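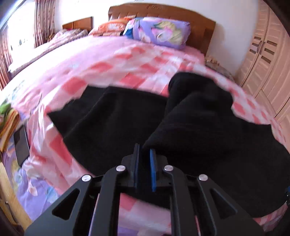
I have been drinking the same bottle of wine since Thursday, and I would like it noted that this was on purpose.

The bottle is the Nandier, a grenache blend that the man at Jurkari sold me with the words "it needs time." I asked how much time. He looked at the ceiling for a while and said it depended on me. It cost more than I usually spend, so I took this as a compliment.

What I wanted to find out is whether leaving a red open for days does anything, or whether it's something wine people say so they can feel better about not finishing. I have read both opinions, often from the same person. So I pulled the cork, poured a glass, put the cork back in upside down because the right way up no longer fit, and stood the thing on the kitchen counter next to the toaster.

Night one it was all elbows. Sour cherry, pencil, a little of the smell you get when you open a box of new shoes. It dried my mouth out so thoroughly that I had trouble pronouncing "tannin" to myself. I wrote "closed?" in my notebook, with the question mark, which is how you can tell a serious taster.

Night two was better. The cherry had some sugar on it and the shoes had been worn around the house a bit. I had it with lentils and a fried egg, and the wine and the egg did not get along, but eggs are like that with most people.

On night three Ntombi Mabuza came over. Ntombi can smell a corked bottle from the hallway and has never once been smug about it, which I find hard to forgive. I gave her a glass without telling her how long it had been open. She said plum skin, dried thyme, and something like the inside of an old piano. Then she asked if there was any more, and there wasn't much, and I watched most of it go. 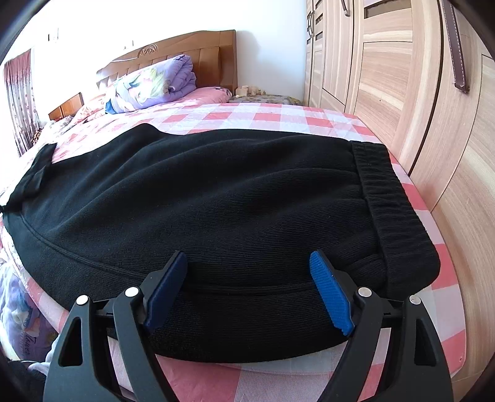 She also brought a bottle of her own, the Cele chenin, which I had written off a year ago as tasting of wet cardboard and regret. I have the notebook to prove it. We opened it cold and it was dull. We forgot about it for an hour, during which it got closer to room temperature than any white is supposed to, and then it was lovely. Baked apple, a little honey, a salty edge at the end that made me want to eat a whole bowl of almonds. I did eat a whole bowl of almonds.

So my refrigerator has been ruining my white wine for years. I keep it too cold in there because of an incident with some shrimp. Now I take a white out 20 minutes before I want it and try to look patient.

Back to the Nandier. The last half glass, on night four, was tired. The fruit had gone home and left the wood to lock up. There was a faint whiff of nail polish if you stuck your nose all the way in, and I did, twice, to be sure. I drank it anyway while doing the dishes.

My findings, for what one bottle and a crooked cork are worth: night two and night three were both better than night one. Night three was the peak. Night four was a mistake, though a small one. I can't tell you whether this holds for other reds. A light one would probably fall apart by breakfast, and I've got a gamay from Grurkell set aside to check.

I should admit that the experiment had flaws. I was the only taster for three of the four nights, I knew what I was drinking, and on the second night I had a cold coming on. Ntombi pointed out that I could also have poured the first glass into a pitcher, swirled it around like a maniac, and had night three by dinnertime. I own a decanter. It has had dried flowers in it for so long that I'd stopped thinking of it as glassware.

The flowers are out now. The decanter is soaking in the sink with a spoonful of baking soda and there's a ring at the bottom that I don't like the look of. If it comes clean I'm going to buy a second Nandier in November, when Jurkari usually knocks a little off the mixed cases, and run the four-day bottle against the pitcher version. Ntombi has offered to taste blind. I've told her she has to bring the almonds.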